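Joneo Versandmodul für kleine Onlineshops im Test

Wer einen Shop mit überschaubarem Sortiment betreibt, landet bei den Versandkosten früher oder später an dem Punkt, an dem die Bordmittel des Shopsystems nicht mehr ausreichen. Bei uns war das der Fall, als wir neben Papierwaren auch sperrige Artikel aufgenommen haben. Eine Pauschale nach Bestellwert passte dann für keine der beiden Gruppen mehr. Ich habe deshalb das Versandmodul von Joneo installiert und über einen Sommer hinweg im laufenden Betrieb benutzt.

Stand dieses Berichts ist der 15. September 2018, getestet wurde die Standardversion ohne Zusatzpakete.

Installation

Das Modul kommt als ZIP-Datei und wird über die Modulverwaltung hochgeladen. Danach legt es drei eigene Tabellen in der Datenbank an und trägt sich als zusätzlicher Versanddienst ein. Bestehende Versandarten bleiben unangetastet und lassen sich parallel weiterführen, was den Umstieg erleichtert. Bei unserem Hoster musste ich das Speicherlimit für PHP anheben, sonst brach der Import der Postleitzahlen ab. In der Anleitung steht dazu ein Satz auf der vorletzten Seite. Der gehört nach vorn.

Regeln anlegen

Die Arbeit steckt in den Regeln. Jede Regel besteht aus einer Bedingung (Gewicht, Maße, Warengruppe, Zielland, Postleitzahlenbereich) und einem Preis. Bedingungen lassen sich mit UND und ODER verknüpfen, Klammern gibt es leider keine. Wer verschachtelte Fälle hat, muss zwei Regeln schreiben. In der Standardversion sind 50 Regeln erlaubt, wir kommen mit 30 aus und haben damit Deutschland, Österreich und Frankreich abgedeckt.

Die Reihenfolge der Regeln ist entscheidend: Die erste passende gewinnt. Verschieben geht per Maus, im Firefox springt die Liste nach dem Loslassen allerdings an den Anfang zurück. Das stört bei längeren Listen.
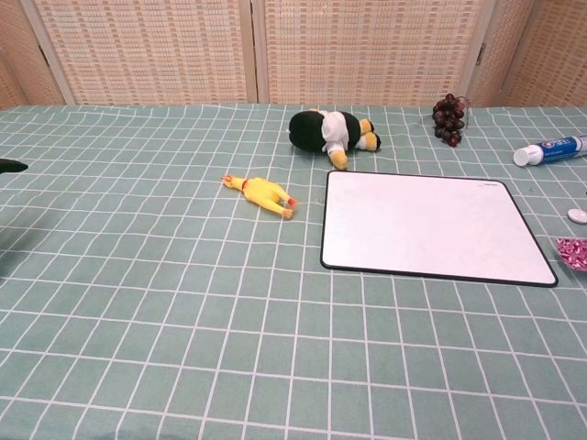 Der Gewichtsabgleich ist der Teil des Moduls, den ich am häufigsten brauche. Joneo liest das Artikelgewicht aus dem Shop, rechnet die Verpackung dazu und wählt danach die Paketklasse. Die Verpackung kann je Warengruppe fest oder prozentual hinterlegt werden. Probleme gibt es bei leichten, aber großen Artikeln, bei denen das Volumen den Preis bestimmt. Ein Plüschpinguin mit rundem Bauch wird nach Gewicht gern in die kleinste Klasse einsortiert, obwohl er im Karton deutlich mehr Platz braucht. Abhilfe schafft das Feld „Mindestklasse“, das man am Artikel selbst setzt. Bei Lebensmitteln wie frischen Trauben hilft auch das nicht weiter, dafür fehlt eine Option, die bestimmte Warengruppen auf Expressversand beschränkt. Der Support nennt sie „in Planung“.

Anzeige im Warenkorb

Die Versandkosten werden im Warenkorb sofort neu berechnet, sobald sich Menge oder Lieferadresse ändern. Gäste sehen einen Schätzwert für das Standardland. Die Texte sind auf Deutsch und Englisch vorhanden, die französische Übersetzung war bei unserer Version unvollständig. Mélanie Vachon, die unseren französischen Shop betreut, hat die fehlenden Zeilen in der Sprachdatei ergänzt. Achtung: Beim nächsten Update wird diese Datei überschrieben, also vorher sichern.

Tempo

Unser Katalog umfasst rund 3000 Artikel. Im Warenkorb habe ich keine spürbare Verzögerung bemerkt. Träge wird nur die Sammelbearbeitung im Backend, wenn man viele Artikel gleichzeitig einer Mindestklasse zuweist. Mit dem Cache-Modul von Hernlow vertrug sich Joneo zunächst nicht, die Preise blieben nach einer Adressänderung stehen. Nachdem ich die Warenkorbseite vom Cache ausgenommen hatte, war das behoben.

Support

Anfragen laufen über ein Ticketsystem. Auf die erste Antwort habe ich einen Werktag gewartet, auf die zweite 7 Tage. Beantwortet hat beide Eugeniusz Tokarz, fachlich sauber und ohne Textbausteine. Ein öffentliches Forum gibt es nicht.

Vergleich mit Drandon

Vorher hatte ich das Modul von Drandon in einer Testumgebung laufen. Es kann Klammern in den Bedingungen und bringt einen Etikettendruck mit, verlangt aber ein Abonnement. Joneo wird einmal bezahlt, Updates sind ein Jahr lang enthalten. Wer Etiketten direkt aus dem Shop drucken will, ist bei Drandon besser bedient. Wir drucken ohnehin über das Portal des Paketdienstes.

Pro: einmaliger Kaufpreis, verständliche Regeln, Mindestklasse je Artikel, läuft neben vorhandenen Versandarten.
Contra: keine Klammern, Sprachdateien werden überschrieben, Anleitung schlecht sortiert, kein Etikettendruck.

Bewertung: 4 von 5 Punkten. Für Oktober ist eine neue Hauptversion angekündigt, den Abschnitt zu den Regeln ergänze ich dann hier.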